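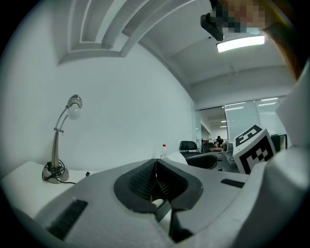

Black-on-white cube, blocky grid on the lower face

Home Archive Threads Members Log in
Search this list
Filed under: Quilting > Colour & Contrast

Re: Black and white only — am I mad?
From: Hamdia Berhe
June 9, 2023

Hi Seon-mi and everyone,

Seon-mi Na wrote:
> I've cut 400 squares for the Grerkanel pattern and now I'm
> having second thoughts about no colour at all. My white looks
> a bit creamy next to the black, too. Do I carry on, or start
> slipping some grey in? And what would you do for binding?

Carry on!! I did the small Grerkanel in April (39 blocks, and I unpicked 2 of them more times than I'd like to admit) and I had exactly the same wobble at the cutting stage. Stacks of squares always look dreary. Get a dozen up on the design wall, go and make a cuppa, then look at them from the hallway.

The creamy white would bother me more than the lack of colour. Is it all off the one bolt? If it is, leave it alone, it'll read as white once there's enough black beside it. If you've mixed two whites, sort them in daylight and keep the creamier lot for the back.

Grey I'd save for the binding — a mid one, nothing too silvery. Yatziri used charcoal on hers and I thought it got a bit lost against the outside row, but she loves it, so what would I know.

Do wash your black first! I used a colour catcher and it came out the shade of dishwater. Press the seams to the dark side too, or you'll get shadows through the white.

Is anyone else going in with Bo-ram on the wadding order? She needs 50 metres to get the wholesale price and I'm only good for six.

Cheers,
Hamdia

< Previous in thread | Next in thread >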